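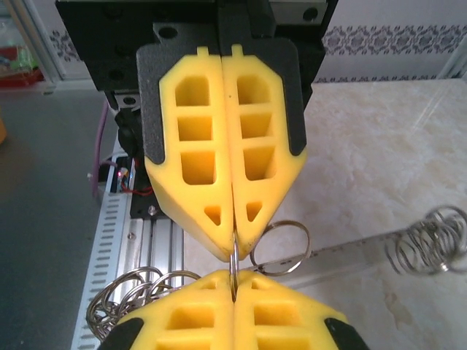
Ivan Nazarenko
Dunne
13 June 2019

Dunne school district to spend summer putting its keys on new rings

The Dunne school district has bought 3,013 sets of key rings and plans to move every building key it owns onto them before classes resume in August. Whether this will stop keys from going missing, the stated purpose of the exercise, is a question the district did not answer very well on Tuesday night.

Each set is two plain silver metal rings, a smaller split ring linked to a larger one. The keys go on the small ring. The large one hangs on a hook in the school office. Under the new rules the two stay linked at all times, and anyone who wants to carry a key on a personal ring has to ask for permission in writing.

Ronaldo Estrella, the district's facilities director, told the school board that the district has 3,519 keys on its books across 14 buildings. He could not say how many of them it can put its hands on. A full count was last tried under the previous director, he said, and was not finished.

"We've got keys on shoelaces. We've got keys on binder clips," Estrella said. "If everything is on the same hardware, you look at the board and you see what's gone."

You would see the same thing with shoelaces, provided somebody looked at the board. That point was raised twice during public comment and got a nod both times.

The rings come from Berkel, a supplier of locker parts that already holds the district's padlock contract. The sales sheet handed out with the meeting packet calls the pairing a "two-stage key retention system." It says the split ring is wound tightly enough to discourage casual removal. It gives no test results, and it doesn't mention that most people over the age of ten have gotten a key off a split ring with a thumbnail or a dime.

Estrella said his staff had tried the sets in the office of one elementary school this spring and that no keys were lost during the trial. Asked how many had been lost there in the same stretch last year, he said he would have to check. As of Wednesday afternoon he had not sent the figure.

The cost is small as school spending goes. The rings were covered by a maintenance account that doesn't need a board vote, and the only item members were asked to approve was $800 for numbered tags. It passed without discussion. The labor isn't in either figure. Two custodial staff have been assigned to the job for the summer, and Estrella put their hours down as regular time.

A competing bid from Istberg would have supplied sealed cable loops, which have to be cut to get a key off. The district turned it down on price. Cut loops have to be replaced, and schools swap keys often, usually when a teacher changes rooms. That is a fair argument. It also means the district chose the version that is easy to open, for a program that depends on people not opening it.

There is some sense in the rest of the plan. Keys will be tagged with numbers in place of room names, so a ring found in a parking lot won't tell the finder which door to try. Sign-out sheets will be collected every Friday. Neither change needs a new ring, and the sign-out sheets have been required by district policy for years. Several offices don't use them, according to the facilities report in the same packet.

The neighboring Ornanska district went through something similar and later moved its outside doors to cards. Dunne looked at cards too and put them off. Estrella said they remain "on the list."

Loose rings are to be handed out to building offices next week. Staff members who have keys at home, including keys to rooms they no longer use, are asked to return them to any school office. There is no penalty for turning one in late, and the district has not said what happens to people who don't turn one in at all.

The board expects a report in August with a new total. Estrella said he hopes it will match the old one.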